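Packing a Soft Cotton Zip Bag for Pantry Refills

An unstructured cotton bag has no frame, so the load sets its shape. Packed badly, it sags to one side and the zipper binds. The method below suits any soft bag with a zippered top and fabric handles, including the Widmer and Stuser shoppers.

What you need

One cotton bag, empty
A flat work surface with a clean sheet over it
Packages to be packed, closed and wiped dry
Kitchen scale (optional)

Preparation

1. Turn the bag inside out and shake it over a sink. Turn it back and push the corners out with your fingers.
2. Run the zipper through its full length. If it sticks, rub the teeth with a plain wax candle and run it again.
3. Lay the bag on its side with the opening toward you and both handles clear of the zipper.

Loading

4. Weigh the heaviest package. Anything over 800 grams goes in first, flat against the bottom seam.
5. Slide film packages in with the sealed edge facing the opening. Crinkled film grips cotton, so press the air to one end before inserting it.
6. Leave the last package partly out until the others are settled. Its position decides whether the zipper will close. 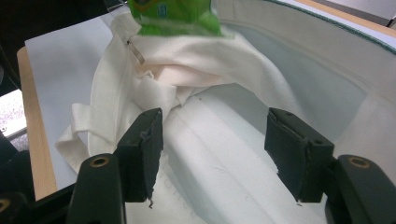 7. Hold the top seam with one hand and push the last package down with the palm of the other. Do not pull on the zipper tab to force the fabric over it.
8. Close the zipper in one pass. Stand the bag up and rotate it 90 degrees to check that it does not lean.

Unpacking and storage

Remove packages in reverse order. Fold the empty bag in thirds with the handles inside. Wash it separately in cold water and dry it flat, zipper open. A bag put away damp will mark along the folds.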